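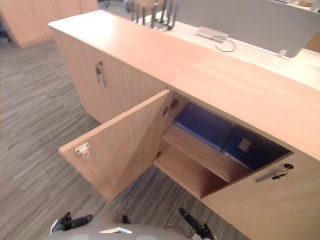
Planejador recusa qualquer trajetória depois que a porta do armário abre (Stonel + mapa de ocupação)

Fórum Stalley > Robótica móvel > Percepção e planejamento

tatu_mecanico

Oi, pessoal! Estou penando com isso desde outubro e já não sei mais se o problema é de percepção ou de planejamento, então vai aqui mesmo e vocês me dizem se é pra mover de seção.

A tarefa é simples de contar: o robô para na frente de um armário baixo, puxa uma porta, recolhe o braço e depois estica de novo pra alcançar a prateleira de dentro. São dois braços, mas por enquanto só o direito trabalha, o esquerdo fica recolhido numa pose fixa. Quem planeja é o Stonel 2, com mapa de ocupação alimentado pela câmera da cabeça e por uma câmera de profundidade no punho, as duas a 30 Hz. Pra abrir a porta eu uso um controlador de impedância com a articulação estimada na hora, e essa parte vai bem, obrigado (deu um trabalho danado, mas vai bem).

O problema vem depois. Com a porta já aberta eu peço o plano até a prateleira e o Stonel devolve "start state in collision". Às vezes ele diz que é o dedo da garra contra o mapa, às vezes é o antebraço. Se eu limpo o mapa na mão e espero um pouco, o plano sai. Na tentativa seguinte, colisão de novo, e com voxels em lugares diferentes, o que me deixa doido.

O que eu já tentei:

- diminuir o voxel (piorou, fica mais lento e os fantasmas continuam)
- aumentar a folga da máscara do próprio robô (melhora a colisão inicial, mas aí ele come um pedaço da porta e passa raspando nela)
- desligar a câmera do punho (a colisão some quase sempre, só que a cabeça sozinha enxerga mal o fundo do armário, fica tudo na sombra)

Então eu desconfio do punho. Projetei os voxels suspeitos de volta nas imagens dele e tem um bolo deles bem onde tem coisa metálica. Também não sei se o piso me atrapalha, a remoção de plano de chão funciona bem de longe e de perto faz umas coisas estranhas.
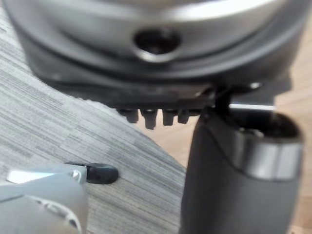 A máscara do próprio robô, no meu código, é calculada a partir do URDF com uma folga fixa, a mesma pra todos os elos. Nunca mexi nisso por câmera. E olhando as imagens do punho acho que devia ter mexido, porque quase nada ali é piso livre: o topo inteiro é aquela carcaça arredondada cinza e prata, o dedo da garra entra pelo canto esquerdo de baixo e do lado direito sobe a coluna com a faixa prateada polida, que é bem onde os voxels se acumulam. O chão que sobra ainda é metade carpete listrado e metade piso claro de madeira, com a emenda na diagonal. Alguém já viu o ajuste de plano se perder numa emenda dessas?

Minha configuração: folga da máscara em 2 cm, decaimento desligado, atualização do mapa contínua (inclusive enquanto a porta se mexe). O simulador não reproduz nada disso, lá tudo é fosco e lindo.

graxa_no_teclado

Você tem pelo menos dois problemas misturados, e eu separaria antes de mexer em mais parâmetro.

O primeiro é a porta. Se o mapa atualiza o tempo todo enquanto a porta gira, você está gravando a porta em cada posição do arco. Ela só é apagada onde algum raio passa depois, e com o braço na frente muito pedaço nunca é revisitado. O sintoma é igualzinho ao seu: limpa na mão e funciona, na próxima volta tudo. Aqui a gente congela a integração quando o controlador de contato assume e só religa quando o braço recolheu. A porta vira um objeto à parte na cena de planejamento, uma placa com um ângulo, e o ângulo vem da estimativa da articulação que você já tem. Aí você recorta do mapa o volume varrido pelo arco inteiro e põe a placa no ângulo final. No Stonel dá pra fazer com um objeto de colisão comum, não precisa de plugin.

O segundo é o metal. Faixa polida de perto é péssima pra câmera de profundidade, vem ou buraco ou ponto flutuando no meio do caminho, e ponto flutuante não cai dentro de máscara nenhuma. Aumentar a folga não resolve, você só engorda a máscara até ela comer a porta (que foi o que aconteceu, né?). Eu faria assim:

1. Máscara por câmera, com folga por elo. No punho, folga maior na carcaça e na coluna, e mínima nos dedos.
2. Filtro de borda antes do mapa. A biblioteca Sönmez tem um que descarta o ponto quando a normal fica quase paralela ao raio. Meu limiar é 14 graus, cheguei nele na tentativa e erro, o seu vai ser outro.
3. Confere a calibração da mão com o braço em várias poses. Se o erro muda com a pose, é calibração ou atraso de tempo, e filtro nenhum salva.

Sobre o atraso: a 30 Hz, se o carimbo de tempo da imagem for o da chegada e não o da exposição, a máscara fica deslocada toda vez que o braço anda rápido. Os voxels "em lugares diferentes" me cheiram a isso. Teste bobo: move o braço bem devagar e vê se os fantasmas diminuem. Se diminuírem, começa por aí e deixa o resto pra depois.

Quanto à emenda do piso, duvido que seja a culpada do "start state in collision". Pra profundidade a listra do carpete não devia importar muito, a não ser que sua câmera seja estéreo passiva. Se o ajuste de plano pega só um pedacinho de chão, ele inclina, e aí sobra piso virando obstáculo. Eu não ajustaria plano nenhum no punho, usaria o chão que vem da base e pronto.

lesma_ros

tenta ligar o decaimento do mapa. eu uso e nunca mais tive esse erro

graxa_no_teclado

Decaimento ajuda, mas cuidado com o interior do armário: se a câmera para de ver a lateral por um tempo, ela some do mapa e o planejador acha que pode atravessar. Se for ligar, liga só no volume perto das garras.

tatu_mecanico

Gente, fiz o teste do braço devagar e os fantasmas diminuíram muito! O carimbo era mesmo o da chegada, o driver tinha uma opção pra isso e eu nunca tinha visto. Também congelei o mapa durante a abertura e já coloquei a porta como placa, com o ângulo saindo do estimador.

Ainda sobra um grupinho de voxels perto da coluna, agora sempre no mesmo lugar, então vou atrás da folga por elo e do filtro do Sönmez. A placa eu modelei com as medidas do modelo Ostwood que vinha no simulador e ficou um pouco larga, tenho que medir a porta de verdade. Se alguém tiver um arquivo de máscara por câmera pra eu copiar o formato, agradeço demais - a documentação do Stonel só mostra o caso de uma câmera.

graxa_no_teclado

Boa! O formato é o mesmo, você repete o bloco inteiro trocando o nome do frame óptico. Só não deixa dois blocos com o mesmo tópico de saída, porque ele aceita sem reclamar e publica só o último.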